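A Town That Kept Its Ferry

The ferry between Ondevel and Rebane has crossed the same narrow stretch of water for 300 years. It carries schoolchildren, bicycles, bread deliveries and, in September, the heavy crates of the apple harvest. The crossing takes 11 minutes in fair weather.

A road bridge was first proposed for the northern bank, near Gimis, and the plan has returned to the town council 3 times. Each time the residents of Ondevel have voted to maintain the boat. Supporters of the bridge point to the winter closures, when ice can hold the vessel at its mooring for days. Those who favor the ferry speak of the cost – and of the market at the landing, which depends on passengers waiting to cross.

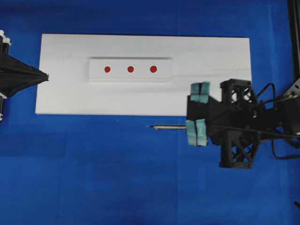
The present vessel, the Coneo, seats 13 passengers below deck and has room for a single delivery van above. Its engine was replaced last year with funds from both towns, and fares have not risen. A study of the winter service is now under way. Until it is complete, the timetable posted at the Rebane landing remains in force, with the last boat leaving shortly after dusk.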